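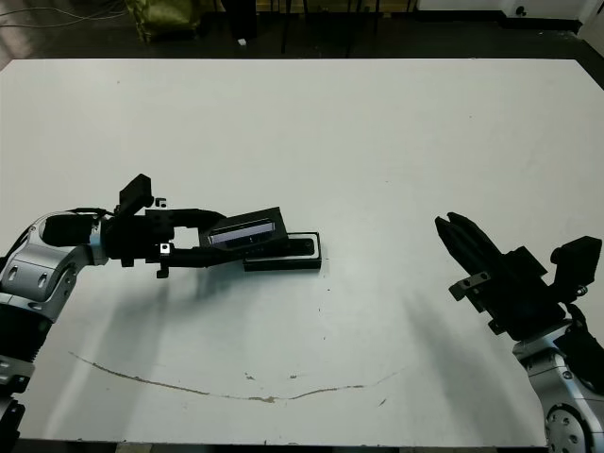

Thursday, May 3, 2018. Lid fit, the black two-piece boxes, second sitting. I'm writing this up before I go home because last time I left it overnight and ended up with a page of arrows I couldn't read (sorry, Padmavathi). Main point first: the samples from Plovex are tighter than the ones from Stimel, and I like the tight ones more than I expected to, but they're a pain to close square. The trick is all in the approach. Look at how the piece with the shiny blue-violet top sits tilted up a little, just over the tray – that's the angle I keep coming back to, one end a bit high. Come down dead flat on the Plovex box and you trap air under the lid and it rides up again like a slow elevator. Very satisfying to watch once, very annoying by the tenth.

So, the method, such as it is. Tray goes down on the white table first, long side toward me. Lid comes over tilted, low end touches the rim, then let the high end drop. Don't push! I pushed on the first few out of habit and got a crease in the paper wrap at one corner, and the crease is there for good. If it stops halfway, lift it off completely and start over. Wiggling it down works but it scrapes the wrap inside the lid and you get that gray dust along the edge that shows up on black like you wouldn't believe.

I did 50 closes on the Plovex and then the same on the Stimel. Plovex hung up five times, every one of them when I'd started too flat or a little rotated. The Stimel never hung up at all, it just falls shut, but pick it up by the lid and the tray drops straight out of the bottom. I did that over the table, luckily. Iglesias wants the customer to be able to grab the box any which way, so that alone probably rules the Stimel out unless they can bring the lid in by a hair. I've written to ask. Their last answer took until September to arrive, or it felt that way, so don't hold your breath.

Weights, since I had the scale out anyway: 263 grams for the Plovex box with everything in it. I forgot to weigh the Stimel full before I took it apart to look at the corners, so that's a job for tomorrow.

Now the opening side, which I think matters more than closing and which I hadn't really planned on testing. A box gets closed once at the packing bench and then opened by somebody who paid for it, and that somebody is going to have an opinion. What I'd like is a lid that comes away slowly with the tray staying put on the table. With the Plovex the tray comes up along with the lid for a moment, then lets go. If it lets go while it's still low, fine, nice little sigh and it settles. If it lets go higher up it lands on a corner. I tried it with a finger on the tray rim and without, and with the finger is miles better, but you can't print "put your finger here" on a nice box (well, you can, but I'd be sad about it).

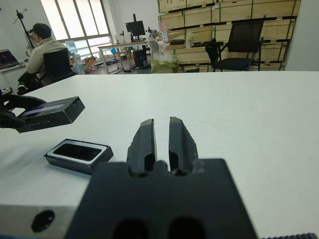 Taking it from one short end is the other thing I played with. Grip the lid at the end, lift that end first, and the air gets in under it and the whole thing releases without the tray jumping. It's the closing move run backwards, more or less, so I don't know why it took me until after lunch to try it. The catch is that you need a decent hold on the end of the lid, and the wrap is slippery there. A thumb notch would fix it. Padmavathi thinks a notch looks cheap on a black box and I see her point, but a small half-moon on each short end might be all right, and it would let air in during closing too, so we'd get both fixes for one cut. I've drawn it on the back of the delivery note. Don't throw out the delivery note.

Things about the inside of the box. The white inner rim looks great against the black and I would keep it. It also shows everything: one touch with a dusty thumb and you've got a print. Same goes for anything glossy in there. I wiped the insert twice with the blue cloth and once with the Clendavlow wipes, and the wipes leave a faint haze that you only see from the side, so go with the cloth and skip the wipes. Also, the table needs a proper scrub before we do any of this for real. It's got gray smudges and marks all over, some of them older than I am probably, and I don't want to find out in front of Iglesias which of them come off on a box.

Oh, and the insert depth. In the Plovex it sits a bit below the rim, and I was worried the lid would come down onto it. I put a strip of tissue across before closing, shut the lid, pulled, and the tissue slid out clean. So there's clearance. I didn't do this on the Stimel, partly because it was already in pieces and partly because I'd run out of tissue.

On the order size: Iglesias now says 747 boxes, up from whatever it was in the first email. That is a lot of tilting and dropping. At the bench I think one person can do trays and one can do lids, trays all lined up the same way round before any lid goes near them. Mixing the directions is what cost me most of my time today, I kept having to turn the lid around because the print was on the wrong side. The print is tiny, by the way, and white on black, and if you aren't looking for it you'll put half of them on backwards. Maybe a pencil tick inside the lid on the printed side? Or ask Plovex to ship them nested so they come off the stack facing one way.

Still to do:
Weigh the Stimel box full.
Tissue test on the Stimel, once I've glued it back together.
Ask Plovex about the half-moon cut and what it does to the price.
Try closing after the boxes have been in the cold store overnight. I have a feeling the wrap tightens up.
Find out who has the good ruler. It has a bent corner and my initials on it.

If anyone wants to have a go before I'm in tomorrow, please use the box with the creased corner, it's ruined already so you can't hurt it. The clean ones are for Iglesias. And write down how many times it hangs up, even if you think it was your own fault, I want those too.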